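Reading and Math Tutors Wanted – Trisisville Learning Room

We're growing again, and we'd love to meet you! Sokima Tutoring is looking for part-time tutors to join our after-school program in Trisisville. We work with kids in grades 2 through 8, mostly one-on-one, in reading, writing and math. A lot of our students come to us feeling pretty low about school, and getting to be there when a chapter book gets finished or fractions start to make sense is the best part of the week.

You don't need a teaching license. You do need patience, a good ear, and a real liking for kids (including the ones who would like to talk about sharks for the whole session). Experience with dyslexia or ADHD is a big plus, and so is a second language. We train every new tutor in our reading method before the first lesson – 13 hours, fully paid. 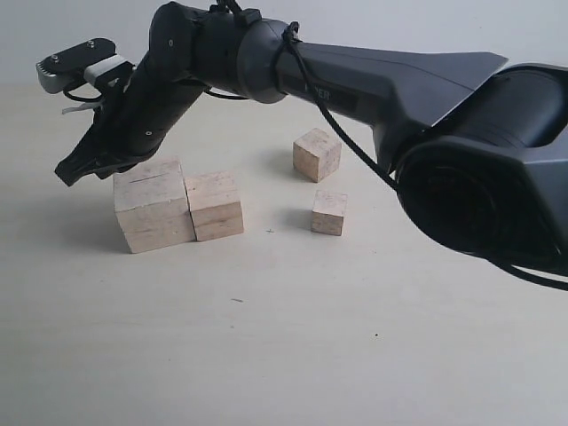 Sessions run 35 minutes, with a short break between students so you can write up your notes. Most tutors work three or four afternoons a week and see the same students all semester. Pay is $35 an hour, and planning time is paid too. We had 105 students enrolled in December and there's a waiting list, so we can usually give you the hours you want.

You'll be working with Vaida Uibo, our lead reading tutor, and Kęstutis Priedītis, who runs the math side. Both are happy to sit in on your first few sessions or leave you to it – your choice.

To apply, send a resume and a few lines about someone you helped learn something. It can be a student, a sibling, a neighbor, anybody. Drop it off at the front desk, 744 Edet Street, or use the form on our Jobs page. A background check is required before you start.

Posted 7 Jan 2023. Open until filled.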